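Salelstead Supper Club: kitchen notes for June

The chicken question

Right, quick one this month as I'm writing between the school run and a delivery. Lots of you have been in touch about chicken breasts that go woody. You know the sort. Looks lovely in the packet, big as a shoe, then you cook it exactly the way you always have and it crunches. Not raw, not burnt, just crunchy. Beatriz Vilela said hers "squeaked", which put me off my lunch.

I asked Nuno Aguiar behind the counter at Godinho and he wasn't surprised. He gets asked all the time, mostly by people who bought it somewhere else. It's a thing that turns up in big, fast-grown birds, the muscle goes stiff and a bit pale and no amount of cooking puts it right. Safe to eat as far as anyone's told me, just not nice. His advice was to press it with a finger before you buy, if they'll let you. Should give. If it feels like a rubber ball or you can see a hard ridge down the thick end, leave it. Also go smaller. He'd sooner sell you four little ones than two monsters, and so would I now.
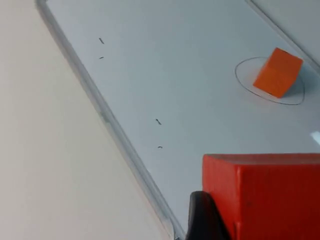
If you've already got a woody one sat in the fridge, don't roast it whole, you'll only be cross. Things that have worked for club members:

Mince it. Yaqin Jin does hers in the food processor with spring onion, ginger, a spoon of soy and a bit of cornflour, then into dumplings. The texture goes completely. She did 116 of them for the spring supper and there were none left when I got to the table, thanks everyone.

Slice it very thin, across the grain, half frozen so the knife behaves. Stir fry hot and fast. Better, not perfect.

Meatballs in broth. Khrystyna-Mariia Pasichnyk puts in dill and an egg and some soaked bread, and simmers them 16 minutes. I had two bowls. Recipe is on the sheet by the door at the hall, please dont take the sheet, take a photo.

Marinading in yoghurt overnight: tried it, twice. Lovely flavour, still crunchy. Don't bother unless you're mincing it after.

Beatriz Cordeiro wants me to mention thighs. She always wants me to mention thighs. Fair enough, they cost less, they forgive you if the phone rings, and I've never had a crunchy one. Skin side down in a cold pan, medium heat, leave it alone till it lets go by itself. Lid off. A squashed garlic clove and some lemon at the end.

One more moan while I'm here. Water. If your chicken spits and goes grey and sits in a puddle, read the small print on the packet, there may be added water in it. Pat it dry with kitchen paper, salt it, leave it uncovered on a plate on the bottom shelf for a few hours. Bottom shelf, so it cant drip on the salad. And don't wash it under the tap! My mum did, your mum did, it just sprays germs round the sink.

The pan swap

Went well I think. The Otari griddle has gone to a good home, the fondue set has come back yet again. If you brought a large Bamard stockpot with a dented lid and went off with one without a dent, could you have a look at home and ring me. No hard feelings, they look the same from the top.
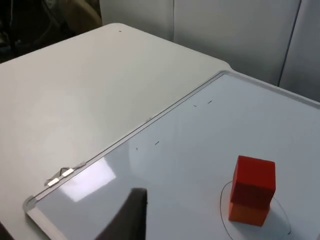

Next supper

Theme is "cheap cuts". Neck, shin, wings, belly, whatever you like, and beans or lentils very much count. Doors at half six, eating at seven. Please label your dish with what's in it, nuts especially, and put your name on the bottom of it, not just the foil, as foil gets binned.

We need: bread, two big salads, something for the vegetarians that isn't a quiche, and pudding. We do not need more coleslaw.

The kitty stands at £228, which covers the hall and a new set of serving spoons. If anyone fancies choosing the spoons let me know, long handles please, the last lot kept falling in the stew.

Questions about chicken, or anything else, catch me at the hall or drop a note in the box. Next month I want to do rice, so send me your disasters.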